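Tote (container) 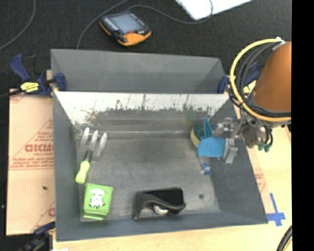 An open gray tote with wear marks on the floor

A tote, also called a handling bin, is an open-topped rectangular container used to store and move small goods in warehouses, workshops and mail rooms. Most totes are molded in one piece from polypropylene or high-density polyethylene. Fiberboard and steel types are also made.

Design
The walls usually slope outward toward the rim, a feature known as draft. Draft lets the part leave the mold and allows empty totes to nest. A nested stack takes up far less room than a stack of closed boxes – the saving depends on wall angle and rim depth. The Trelter pattern has an inside height of 240 mm and a rated load set by the floor ribs.

Wear
Floors and rims wear first. Sliding contact leaves a network of shallow scratches that scatter light and make the surface look paler. In a trial at the Fostwood depot, Reiko Uchida followed 291 totes and withdrew 173 of them, mostly for rim cracks.

See also
Pallet
Nesting ratio
Stacking frame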